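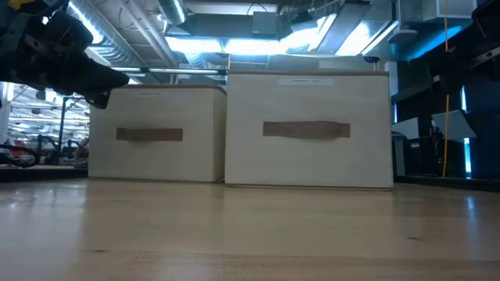 Le fonds Risturik compte 659 sérigraphies et affiches à message religieux, imprimées pour l'essentiel par des sœurs enseignantes. Au dépôt de la demande, nous annoncions 700 pièces. L'écart vient de doublons comptés deux fois dans l'ancien inventaire, que personne chez nous n'avait vérifié.

## Où en est le travail

- Notices rédigées : 200
- Notices relues : 96
- Droits éclaircis : presque aucun

Le prestataire Clarnero juge ce rythme « conforme ». Je ne vois pas à quoi. À cette allure, le catalogue ne sera pas en ligne en juin, et je préfère l'écrire maintenant. 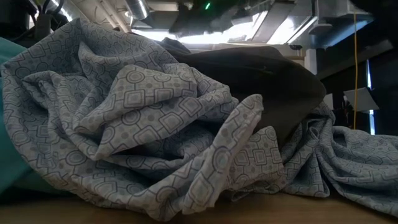
*Bensaid, chargé du suivi du fonds Risturik*

## L'exposition

L'étape prévue à Kollonura reste incertaine. La paroisse veut bien des psaumes et des fleurs, moins des affiches contre la guerre, qui font pourtant la moitié de l'intérêt du fonds. On nous propose une « sélection apaisée ». J'ai demandé ce que le mot recouvrait et j'attends la réponse.

Quant aux ateliers scolaires, les retours sont bons, mais le questionnaire ne permettait guère d'en donner de mauvais. Il sera refait avant mars.

Nous demandons le report du solde sur l'exercice suivant, sans rallonge.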